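Subject: Re: [wumham-home] drying clothes indoors without the damp
Date: 17 Apr 2026

Quick one before I have to run, sorry for the fragments.

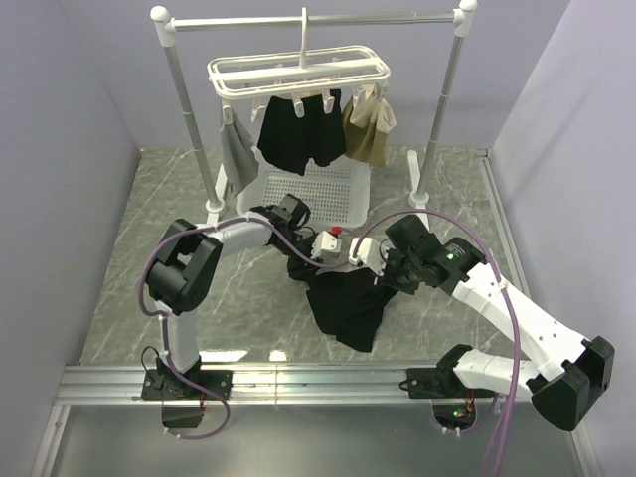

Dayana Arango wrote:

> We're in the ground floor unit at Kallio Court, north side, and
> every winter it's the same. Two loads a week on the rack in the
> bedroom, windows shut because it's freezing, and by the end of
> October there's black spots behind the headboard. Wiped it with
> bleach, came back. Wiped it again, came back. Landlord says open a
> window. I open a window and the heat bill goes up. Is a
> dehumidifier worth the money or am I going to spend 200 dollars on
> a noisy box? Also does it matter what room the rack is in?
> Thinking of moving it to the bathroom but the bathroom is tiny.

Dayana, yes it matters, and yes get the box. I held off for years and I was wrong.

Room first. Smallest room with a door that shuts. Bathroom is good if the fan vents outside. Check that, ours went up into a dead space over the ceiling and did nothing at all. Hold a square of toilet paper up to the grille, if it sticks you have some pull. If it drops, get after the landlord about the fan and leave the window thing alone for now.

Not the bedroom. You're breathing in there all night with the door shut, which is plenty of water already, and then two loads of wash on top. Headboard on an outside wall? Pull it out a hand's width. Cold wall plus no air moving equals spots, every time.

Small stuff like socks and underwear goes on a clip hanger, hung from the bar, leaves the rest of the rack for shirts and towels. Don't double anything over. Jeans inside out, pockets pulled. Run the extra spin cycle, it costs pennies and takes out more water than anything else you can do. I didn't beleive that until I weighed a load before and after.

Dehumidifier. Mine is a Relside, the mid size one, bought used off someone in the Favport building. Pay attention to the minimum temperature in the manual. The cheap compressor kind get slow in a cold room and ice up, so if you keep your place chilly look for the dessicant kind. Those use more power but they put out some warmth. Put it on the floor near the rack, door closed, window closed. Window open and you're drying the whole street.

Noise is real. I run mine while I'm at work and empty the tank when I get home. There's a hose outlet on the back if you have a floor drain.

My numbers, for what it's worth. I kept a notebook last winter, dull I know. 497 hours on the timer for the whole season. 26 loads in the first stretch before I stopped writing them down. No spots this year except one patch by the closet and that was a leak from upstairs.

The spots you have now, bleach on painted drywall mostly just fades them. Wash with dish soap and water, dry it properly, then the mold cleaner from the hardware store, then wait a few weeks before you paint. And never mix the bleach with anything, somebody on here did that a while back and had to go sit outside.

Get one of those cheap humidity meters too. Under 60 and you're fine, under 50 is nice. Put it by the headboard, not next to the machine.

Does your lease say anything about ventilation? Ours has a line in it, page 4 I think, and quoting it got the fan fixed. Can dig out the letter I sent if you want it, will be tonight or tomorrow.

Gotta go, kid pickup

--
To unsubscribe, send a blank message with "unsubscribe" in the subject line.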